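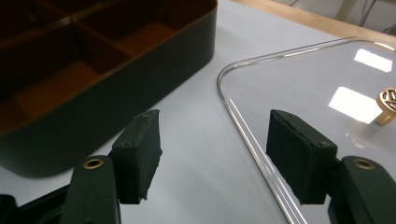
I have spent most of March with the Flilurell hand-held gripper kit, and I want to make the case that it is the best thing to happen to small robotics groups in a long while. I know how that sounds. I've been burned before by kits that arrive with a glossy booklet and a bag of stripped screws. This one came by Fedex in a plain carton, and it was on my desk collecting data before lunch.

For years, the price of teaching a robot to do chores was the robot. You needed an arm before you could record a single example, and somebody patient enough to drive it with a joystick while it crept toward a cup. Flilurell sells you the hand first. You hold it, you do the chore, the camera on the grip records what the fingers are doing, and the arm can wait until next year's budget. The kit costs $1,709 with two sets of finger pads. I have paid more than that to have an arm repaired.

What I love most is how quickly you stop thinking about it. By my third session I was picking up small things from a tabletop the way I would with kitchen tongs, a little clumsy but never annoyed. The fingers are long enough that your knuckles stay out of the way, and the pads have some give to them, so you can close on a hard edge without that awful skitter you get from bare plastic. The pads are also held on with screws you can get at. I can't tell you how happy that makes me! Our last gripper had its pads glued on, and replacing them meant a heat gun and an afternoon.

The pads do wear. Mine went fuzzy along the edges, little fibers sticking out, well before I expected it. Fengying Cui, who shares the lab bench with me in Jokstead, thinks a fuzzy pad is a finished pad and swaps hers early. I keep going until the grip changes. We have argued about this more than is healthy, and I suspect she's right if you care about every recording looking the same. Either way, Flilurell should sell pads by the bag, and at the moment they come in pairs.

My other complaint is clear plastic and glass. I'd call this a problem with all wrist cameras, but it will be your problem the day you open the box. A transparent sheet under ceiling lights throws back bright patches, and its edge can be a thin silver line or hardly there at all depending on where you stand. The kit's guide gives the subject 3 sentences. It deserves a chapter. Turn off the light directly overhead if you can, come in from the side, and record the same motion from more than one spot around the table.

People ask me whether it makes sense to buy this instead of Song's cheaper clip-on version. I've used the Song for six weeks and it's a decent tool, lighter in the hand, with software I slightly prefer. But its fingers flex when you squeeze, and a flexing finger gives you a recording that a stiff robot hand can't copy. If you only want to try the idea out, get the Song. If you mean to train something, spend the money.

Wenjie Yu ran a workshop with our kit for 24 high school students, and I went along expecting to guard it with my life. They were wonderful with it. They fought over whose turn it was, they dropped things, they invented a sorting race on the spot, and they asked better questions about grasping than I hear at most conferences. You can't hand a teenager an industrial arm – the safety form alone would kill the mood. You can hand them this.

So yes, I'm a fan. I'd like cheaper pads, a longer page on shiny surfaces and a strap for the wrist, and I've written to the company asking for all of them. Meanwhile I have another tray of little parts to sort, and I'm looking forward to it.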